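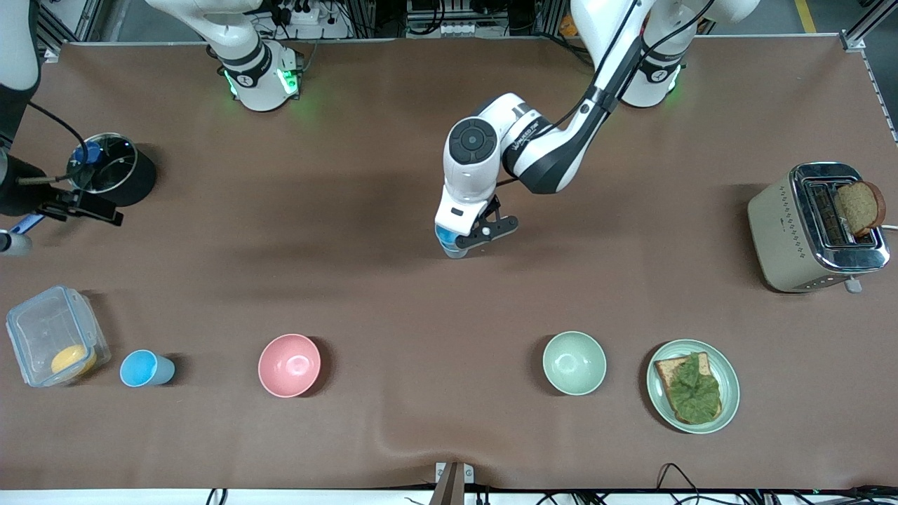 Does the robot get bored? Ebony McKinnon wanted to know that as soon as I told her class that our two arms at Vemby practice the same breakfast jobs over and over. Good question! No, it doesn't. I do, though (a little, by Friday).

So let me tell you what all that practicing is for. Think about how you learned to pour cereal. I bet you watched a grown-up, then you tried, and maybe you spilled some. Our robot learns from watching too, kind of, except what it watches is itself. A person steers the arms through a job, like picking up a cup or putting lettuce on toast, and the computer saves every little bend of every joint, plus video of the whole thing. One saved try is called an example. Then we put the stuff back and do another one!

Last week we saved 145 examples just for cups. You'd think they'd all be the same, but we change things on purpose. Sometimes the cup is standing up, sometimes it's lying on its side, sometimes it's way over by the toaster. If the cup always sat in one spot, the robot would learn to reach for that spot, cup or no cup. Silly robot!

After we have enough examples, a computer program looks through all of them and hunts for patterns. What do the arms do when the cup is close? What about when it's far away? That part takes about 40 hours, so we start it and go home.

Then comes my favorite bit, when we let go of the controls and the robot has a try by itself. The first time, it closed its fingers on nothing and lifted up a big handful of air. Back to the table we went for more examples.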